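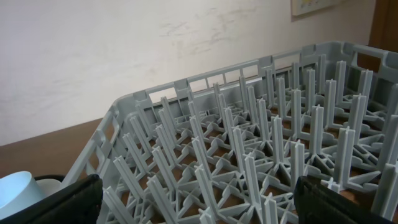
Limora Rack Handling Records

Data card, version 2
Last revised 17 July 2026

Summary

Limora is a collection of written and photographic records on the handling of commercial dishwasher racks in shared kitchens. It covers loading, unloading, stacking and storage. The records were compiled for the Lostville Community Kitchens program and are maintained by Thanakorn Luangrath, to whom corrections should be addressed.

Scope

The collection is limited to open plastic racks with moulded pegs. Flat-bottomed cutlery racks and glass racks with extenders are excluded. Wire baskets from domestic machines were considered in January and left out, as their dimensions vary too widely to be recorded under the same headings.

Contents

The current version holds 500 records from 10 kitchens. Each record consists of a short text entry and, where available, one or more photographs. The fields are as follows.

rack_type: peg or open
colour: as judged in daylight
peg_layout: straight or staggered
floor_pattern: square, diagonal or mixed
handle: cut-out, moulded lip or none
surface: where the rack was resting when recorded
load: plates, trays, bowls, mixed or empty
condition: free text

Terminology

"Peg" refers to any upright post rising from the floor of the rack, whatever its profile. "Lattice" refers to the ribbed floor through which water drains. "Rim" refers to the upper edge of the side walls. Earlier entries used "tine" and "finger" for pegs — these have been changed throughout.

Colour entries

Grey and blue-grey were recorded inconsistently in version 1. Both terms have been kept, and users sorting by colour should treat them as a single value.

Known gaps

The condition field is blank in 22 records. Entries from the Woo Street kitchen do not distinguish between plates and trays. Rack weight was not collected at any site, and lattice wear is noted only where a kitchen reported it.

Use and attribution

The records may be used for training materials, kitchen planning and research. Publications should cite the collection by name and version. The text entries were transcribed by Ornix under agreement with the program, and the original paper sheets are held at the Lostville office, where they may be consulted on written request.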